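3.2 Pulling a wipe from a soft pack

Wipes turned out to be one of the most rewarding items in our household survey! A soft pack slides and folds under the hand, so most of the 39 participants in Fluvumham used both hands – one to steady the pouch, the other to pinch and lift. Parisi saw the same habit in his July visits, and we were delighted to find it again on low seats and stools as well as on tables (Figure 2).
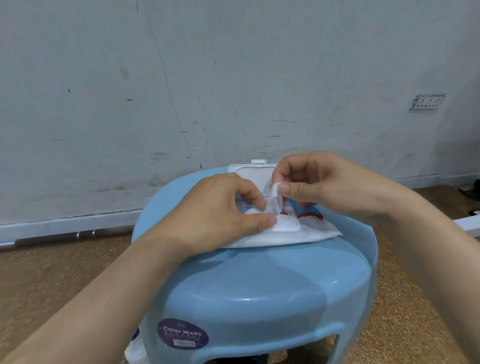 Figure 2. Drawing a wipe from a flip-top pack on a plastic stool.

The pinch itself is small, just thumb and index finger, and it deserves far more attention than it has had.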